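Moisture Loss in Stored Hardwood Boards
Student project report, Materials and Processes
Lamai Pongsiri

1. Background

Boards sold as kiln-dried are often kept in unheated sheds before use. The wood then takes up water from the air until it reaches equilibrium with its surroundings. When the boards are moved to a heated workshop, they lose that water again and may shrink, cup or split at the ends. This project measured how stacking method affects the rate of loss.

2. Materials

Ash boards were bought from the Grenton yard in July. All came from the same delivery and were cut to a length of 400 mm. Boards with knots or visible splits were rejected. End grain was sealed on half of the boards with two coats of wax emulsion. The other half was left bare.

3. Method

Boards were divided into 4 stacks in the Tredcombe workshop. Two stacks used spacers between layers and two were close-piled. Each type of stacking was tested with sealed and unsealed boards. Every Thursday the boards were weighed on a bench scale, then returned to the same position in the stack. At the end of the trial, one sample from each stack was oven-dried to constant mass. Moisture content was calculated on a dry-mass basis.

4. Results

Spaced stacks reached a steady mass before close-piled stacks in both the sealed and unsealed groups. In the close-piled stacks, the outer boards dried well ahead of the inner ones. End splits were found mainly in unsealed boards from the spaced stacks. Sealing slowed the loss slightly but did not change the final moisture content.

5. Limitations

Workshop humidity was logged but not controlled. The heating was off overnight, and the effect of this on the readings was not separated out. Only one species was tested. 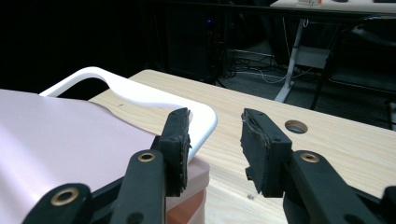
Why was moisture content calculated on a dry-mass basis?

The oven-dry mass of a board is fixed, so readings taken at different stages can be compared directly.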